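Mar 30, 2024

# Ukstead to change fire extinguisher rules for small rented buildings

Owners of small rented buildings in Ukstead will have to keep a written record of every fire extinguisher on their property under a rule passed by the town council this week. The rule takes effect in September.

It covers shops, workshops, offices, studios and shared halls that hold fewer than 50 people. Larger buildings are already covered by an older rule, and private homes are left out.

Under the new text, each extinguisher must be listed with its type, its location and the date of its last yearly service. The list has to be kept in the building and shown to an inspector on request. Owners who rent out several units under one roof may keep a single list for all of them, but it must say which unit each extinguisher belongs to.

The town fire office asked for the change after a round of visits last fall. Inspectors went to 138 small properties and found that many tenants did not know who was responsible for the extinguishers in their rooms. In a number of leases the matter was not mentioned at all. Some tenants had bought their own and never had them serviced. Others had moved the ones supplied by the owner and could not say where they had gone.
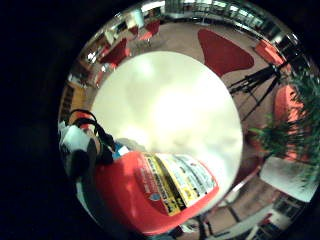 ## What owners must do

The rule puts the duty on the owner of the building, whatever the lease says. An owner may still pass on the cost of servicing, but has to make sure the work is done.

Extinguishers must be easy to reach and must not be blocked by furniture, stock or coats. They can hang on a wall bracket or stand on a base made for the purpose. The instruction label has to face out into the room. If a label is torn or faded, the owner must replace it or replace the extinguisher.

Tenants must report a missing or used extinguisher to the owner within three days. The owner then has 10 days to put a full one in its place.

A first breach brings a written warning. After that the town can charge a fine for each extinguisher that is missing, out of date or not on the list. The amount will be set in the summer, along with the rest of the town's fees.

## Classes at the Trulari Hall

The fire office will run five free evening classes on using an extinguisher, all at the Trulari Hall on the east side of town. Each class lasts an hour and a half. The first part covers the different types and the fires they are meant for, and the second part is practice in the parking lot behind the hall.

People who rent a room or a desk may attend as well as owners and their staff. Places have to be booked through the town office, by phone or at the front counter. The classes are for adults only, and everyone is asked to wear closed shoes and clothes that can get dirty.

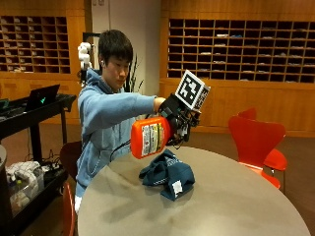
The class covers small fires in everyday rooms, including ones that start in a waste bin, a power strip or a pile of rags. Students are taught to check that the way out is behind them before they do anything else, and to leave at once if the fire is bigger than the bin it started in. Part of the hour is given to habits that slow people down in an alarm. Anyone working with an earbud in, or bent over a job on the table, may be late to notice it, and the fire office suggests that people in shared rooms agree on who will alert the others. Loose cloths should be cleared away at the end of the day, and any with oil or solvent on them should go in a metal can with a lid.

## Cost and supply

Two local firms, Gruretti and Lazaridis, have told the town they can handle the extra servicing. Gruretti already looks after the extinguishers in the library and the town garage. Lazaridis works mostly with shops and restaurants and plans to add a second van before the rule starts. Owners are free to use any licensed firm, including one from outside Ukstead.

The council turned down a proposal to pay part of the first service for owners with a single small unit. Members who spoke against it said the money was needed for hydrant repairs on the north side, where work has been put off twice. 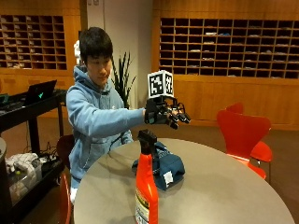 The hydrant work is now due to begin in May. Water will be shut off for short periods on the streets affected, and notices will go to each address before the work reaches it.

A blank copy of the extinguisher list can be picked up at the town office from Monday. Owners may use their own form if it has the same details. The fire office will begin inspections under the new rule in the fall, starting with the properties it visited last year.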